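Etura Household Notes
Tabletop and Small Items

Keeping a Work Table Clear: Plates as Trays, Loose Puzzles, Bottles

A table that serves for meals, homework and small repairs collects items faster than it sheds them. The procedures on this page apply to tables of any size with a sealed wood or wood-look top. For oiled or waxed tops, see the Zismont sheet on soft finishes before using any water.

1. Assign a landing spot

Small objects need one fixed place on the table. A round dinner plate with a slightly raised rim does this well. It can be lifted with everything on it, and it washes with the dishes. Flat boards allow round items to roll off. Deep bowls hide what is at the bottom and are slower to empty.

Choose a plate in a plain color that differs from the tabletop. On a pale top with beige or tan grain, light blue shows up clearly and so does anything placed on it. White and cream plates tend to blend in. Patterned plates make screws, earrings and keys harder to find.

Place the plate near the center of the table, or at least a hand's width in from the edge. Limit the load to what fits inside the rim in a single layer.

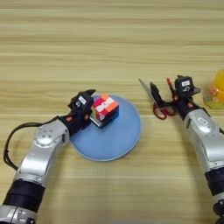
Plates with a rough unglazed foot will scratch a sealed top when pushed. Run a fingertip around the underside. If it catches, rub the foot ring with 400 grit wet-or-dry paper, used wet, until it feels smooth. Rinse and dry before returning the plate to the table. Felt dots are an alternative but must be removed before washing, and the adhesive leaves a residue that then has to be dealt with separately.

Lift plates to move them. Do not drag. Grit under the foot does more damage than the foot itself.

2. Puzzle cubes and similar handled toys

Twisty cubes are handled by everyone in the house and are rarely cleaned. Skin oil collects along the sticker edges and in the gaps between layers. Clean as follows:

Wipe each face with a cloth dampened in water and one drop of dish soap. Wring the cloth hard first.
Turn the top layer 45 degrees and wipe the exposed inner surfaces. Repeat for the remaining layers.
Dry with a second cloth and leave the cube on a plate overnight before turning it again.

Do not use acetone, nail polish remover or citrus cleaner on stickered cubes. These lift the adhesive and can cloud the plastic. Rubbing alcohol is acceptable on bare plastic but will fade some printed logos. The center square with the maker's logo is usually the first to wear, so wipe it lightly and do not scrub.

If a sticker corner has lifted, press it down with the back of a spoon. Warm it with a hair dryer on the low setting if it will not stay. Replace the full set if more than one sticker is missing, as the shades seldom match across brands.

A stiff cube may need silicone lubricant. Apply one drop to the inner edge of a corner piece and turn all layers for a minute. Petroleum products should not be used. They soften the plastic over time and pick up dust.
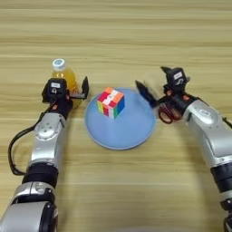

Household Notes, page 239

3. Drinks on the same table

Bottles with a screw cap are preferred to open glasses wherever small items are being handled. Close the cap fully between pours. Stand the bottle on the table surface, beside the plate and never on it. A tall bottle on a rimmed plate rocks easily, and a spill then collects around whatever the plate is holding.

Juice and sweetened tea leave a ring that hardens as it dries. Fresh rings come off with a damp cloth. For a dried ring:

Lay a cloth wetted with warm water over the mark for five minutes.
Wipe along the grain.
Repeat once, then dry with a clean towel.

Do not scrape with a knife or a scouring pad. A plastic card held flat is safe on most sealed tops. If a pale mark remains after drying, moisture has entered the finish, and further wiping will not help. Leave it for a day. Many such marks clear without treatment.

Refilled bottles should be washed with the cap off and the thread brushed. Sugar in the thread is the usual cause of a cap that sticks or seeps. For a 700 ml bottle, one level teaspoon of baking soda in warm water, left for an hour, removes most odors.

4. End-of-day routine

Cap and remove all bottles first.
Carry the plate off the table and sort its contents. Return each item to its own drawer or shelf.
Dry wipe the whole top along the grain to remove crumbs and grit.
Damp wipe only where needed. Dry at once.
Replace the plate, empty.

Tables near a window should be turned end for end twice a year so that the color changes evenly. Plates, mats and runners left in one position through the summer will leave an outline. In the Tultmont apartments, where most kitchen tables face south, outlines were visible by July on tops that had been covered since spring. Shift the plate a few inches each week.

Related sheets: Escobedo method for white water marks; Drawer dividers from scrap stock; Cleaning bottle caps and gaskets.

Sheet 317, revised 10/21/24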